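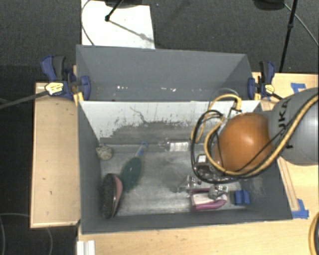
Mixed-item picking from a grey bin, gripper at work over the front right.

Drulum P4 two-finger gripper
Electric parallel gripper for bin picking and general handling
Tested at our Wedham workshop. Status: stocked, with reservations.

We sell grippers, and we also send quite a lot of them back. The P4 came to us with a data sheet that promised "universal handling of household goods", a phrase we have now read on the front of so many brochures that we treat it as a warning. So we put it on an arm, tipped some ordinary shopping into a bin and let it get on with it. What follows is our own view, and the maker has not been asked to approve it.

What it does well

Bottles, mostly. A clear bottle lying on its side is a fair test for any camera-led system, and once the camera had found one the P4 closed on it without fuss. Blocky things are fine too. The fingers are slim enough to get down beside a neighbour, and the stroke is wide enough that you need not be too fussy about the angle. The motor is quiet. The grip force can be set in small steps and it stays where you put it, a thing we can't say of the cheaper Plumska unit we tried before it.

What it does badly

Brushes. Anything with a broad head and a thin handle gets picked up by whichever end the software fancies, and if that is the handle the head swings round as the arm lifts. Arnel Layug ran 60 picks on brushes alone and dropped 17 of them. Drulum would say that is a planning fault and has nothing to do with the gripper. Perhaps. A softer finger pad would have saved several of those, and the pads supplied are hard and rather shiny.

Corners are the other trouble. With an item tight into the back corner of a bin, one finger has nowhere to go. Every two-finger gripper has this problem, and the P4's wide palm makes it slightly worse. If your bins have straight sides and your goods end up against them, ask us for a trial before you spend anything.

How we tested

One arm, one gripper, fixed cameras beside the bench. Two bins, one behind the other, held with bar clamps where they meet, and items moved from one to the other and back again. We don't bolt bins down for short trials: a clamp takes a minute to shift and shows up any layout that only works in one exact spot. The bins are well used. New ones have a cleaner finish, and a clean finish flatters the camera.

The full run was 400 picks on mixed goods, with the same settings throughout. We did not tune for single items. Makis Kalogeropoulos did tune for single items afterwards, out of curiosity, and got better figures, but we aren't printing them. Very few buyers have an engineer standing by to change the settings for each hairbrush.

Cables

Please think about cables before you order. The P4 has its own lead for power and signal, and it has to get past the wrist somehow. Leave enough slack for the last joint to turn fully, then check that the slack cannot dip into the bin when the arm goes low. The clips in the box are too stiff to be much use. We supply hook-and-loop straps with every unit at no charge – the maker ought to, but doesn't.

Compared with the Buenaventura S

The Buenaventura S is the suction tool we get asked about most in the same breath. It is faster on flat packs and boxes and hopeless on bristles. It also needs air, with all the hose and noise that brings. If most of your goods have a smooth face, buy the S. If they are a jumble, the P4 is the better of the two, though we would not call it good at jumbles. Combined tools exist. The ones we have tried were heavy, and we don't stock any.

About that word "universal"

We asked Drulum for the list of goods behind the claim and were sent a list of boxes. We have left the word off this page.

In the box

Gripper with hard finger pads fitted
Power and signal lead
Flange adaptor and screws
4 cable clips (see above)
Printed quick-start sheet, which leaves out how to set the grip force; ours is included as well

Options

Soft finger pads, sold as a pair. Get these.
Long fingers for deep bins. These bend a little under load and we would only use them for light goods.
Spare lead.

Trials and returns

You can borrow a P4 before buying, or send us a crate of your own goods and we will run them at Wedham and report what happened, drops included. Units bought without a trial may be returned if the fingers and flange are unmarked. The next batch is due in February. Prices on request, as the maker changes them too often for us to print.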